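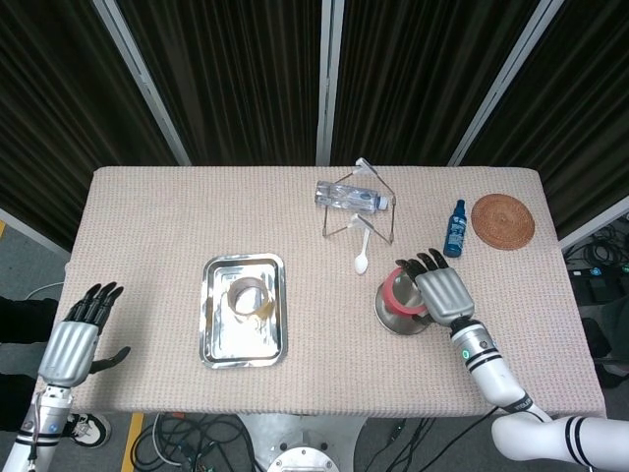 Household Kit list – archive
Posted August 2025 by the list member at Cemham
3 min read

Re: Trays, racks and the "everything in its place" business

I've read the message below twice now and I'm still not persuaded. I'll answer the bits I disagree with and leave the rest alone.

> I've moved all my odds and ends on to steel trays and I can't recommend
> it enough. Tape in one, spoons in another, cups together. I got mine
> from Trarari and they look as good as the day they came. A proper
> system means you never have to hunt for anything. I'd say every
> household on this list would save 10 minutes a day.

Ten minutes a day looking for what? I lose the end of the packing tape, and no tray is going to find that for me. I can usually find the roll itself.

I did try trays, in January, after the last round of messages on this subject. A steel tray with a raised rim is a good thing to have if you're carrying wet glasses or draining something. As a home for one roll of tape it takes up a lot of table for what it holds. You then need somewhere to keep the tray, and in my kitchen that meant on top of the other tray.

> The little wire racks are even better. You can hang a spoon or a mug
> off them, stand things underneath, and they fold away.

Do they? The Temergate one I bought doesn't fold, it leans. It's the tent-shaped sort, and it holds a spoon well enough if the spoon has a hole in the handle or a proper hook to it, and most of mine have neither. I've seen people rest a water bottle along the ridge as well. Fine if it stays there, but a full one is a fair weight for thin wire and I wouldn't walk away from it. Put the bottle in a cupboard. It has a flat bottom for a reason.

What I would like to know from anyone who has one of these racks is whether the feet mark a tablecloth. Mine left four small dents in a thick cotton one and they only came out with the iron.

> Coasters – go for rattan. They never stain and last for ever.

This is where I really part company. Woven coasters do stain. Tea gets down between the rings and you can scrub as much as you like. I've had a set of six from Xaba and two are now plant pot stands. They're nice to look at, and they don't stick to the bottom of a cup the way the shiny ones do, so I'm not against them. But "for ever" is a long time and mine managed three years.

Spray bottles, since somebody else raised them further up the thread. Small ones are worth having. Label them, and I mean with something that won't run when the bottle drips. I had two the same size, one with water for the ferns and one with vinegar for the taps, and the ferns came off worse.

> Total cost for the whole table was 34 pounds and I think that's a
> bargain.

It may be. I added up what I'd spent on storing things over the same sort of period and it came to 40, and the things being stored weren't worth half that. A steel cup on its side does for a roll of coloured tape, or a jam jar, or the drawer. I've gone back to the drawer.

I'm willing to be told I'm wrong about the trays if somebody has used them for a full year with other people living in the house. One person keeping one table tidy doesn't prove much to me. What happens when somebody else wants the tape?

Also, whoever is selling the spare rack, is it the tall one or the short one? The message said short but the height given was taller than mine.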